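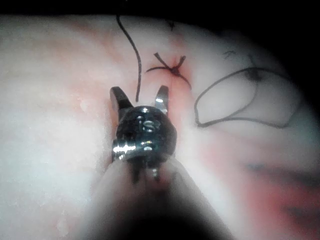

Suturing practice: your questions

What thread do you use?
Black, nearly always! I tried a pale one from Aduvell once and lost sight of my own tails against the tissue. Dark thread on a pale surface is so much kinder to your eyes, and I order it in boxes from Cornitz (650 lengths, which sounds like a lot until you start tying).

How long should I leave the thread?
Longer than feels right at first, but short enough that it isn't draping over everything you've already closed. A long, gentle curve lying on the tissue is fine.
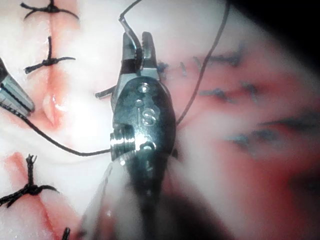 What you want to avoid is a loop sneaking under a finished knot, so I glance over the row before I pull anything snug. Then I trim the tails, and I leave enough that the knot can't slip (mine stick out like whiskers and I've made my peace with it).

Where do I hold the needle?
I go a bit past the middle of the curve, away from the tip. Grab it too near the point and you'll blunt it, and then every bite feels like pushing through a boot. Follow the arc with your wrist and let the curve do the work.

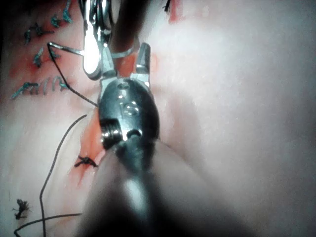
How much practice is enough?
I wish I knew! I kept a tally up to 2,000 knots and then stopped counting. Two short sessions a week did more for me than one long Saturday, when my last knots were always a mess.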